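Workshop notebook, Plerthorpe
Tableware set: condition, sorting and storage
July 2018

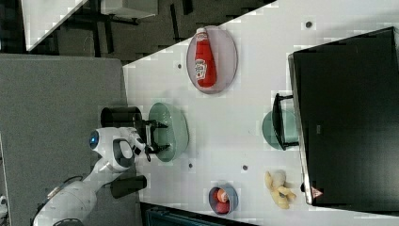
Which items should be kept out together at the end of a session, and which should go back to the cupboard?

Bowls and plates stay together on the open shelf; food containers and soft items are put away separately. The reason is practical. The bowls and plates are washed as one load, whereas a sauce bottle needs only to be wiped and a plush item must be kept away from the sink altogether.

The set in use at present includes pale green translucent tableware, a round plate in a light pink-lavender shade and a small blue-gray bowl. The colours are useful in day-to-day work, as an entry in this book can refer to "the green bowl" or "the pink plate" and be understood by anyone who reads it later. Colleagues are asked to keep to these plain names. The Adine stock list gives each colour a trade name, and two earlier entries used those names without the key, with the result that one plate was recorded twice.

Washing. The green pieces show water marks more readily than the others and should be dried with a cloth. Warm water and a small amount of ordinary washing-up liquid are sufficient. The abrasive pads supplied by Golteo are not to be used on any of the coloured pieces - they are intended for the metal trays. Pieces should be fully dry before they are stacked.

Rack. Plates are to stand upright in the black rack, with space left between them. Bowls may be placed upside down on a folded cloth at the side. The rack itself should be lifted and wiped underneath once a week, as crumbs and lint gather there.

Ketchup bottle. The red bottle may be laid on its side on a plate during a session, but it is to be stored upright with the cap closed. The cap should be checked before the bottle is moved. Should the label begin to lift at a corner, it may be pressed down again; tape is to be avoided, as it leaves a residue that collects dust.

Small items. The two red-and-white round food items belong in the small bowl and are counted as part of it for storage purposes. They have been entered under "fruit" in the inventory, pending agreement on a better heading. The yellow plush is listed under "soft items" and goes in the fabric bag on the upper shelf.

Table. The white top is to be wiped from the far edge towards the near edge after the tableware has been removed. Particular attention should be given to the small round holes, where residue is easily missed. A dry cotton bud is adequate for this. Spray should be applied to the cloth and never directly to the surface.

Inventory. The full list now stands at 61 pieces, of which 7 are awaiting labels. The labels are on order from Masilela and are expected in August. Until they arrive, a pencilled number on the shelf edge will serve. Some 2 hours should be allowed for the next complete check, including the cupboard.

Outstanding:
Replace the cloth beside the sink.
Add the colour key to the inside cover of this book.
Confirm with Golteo whether the smaller rack is still supplied in black.
Decide on a heading for the round food items - "fruit" or "toy food".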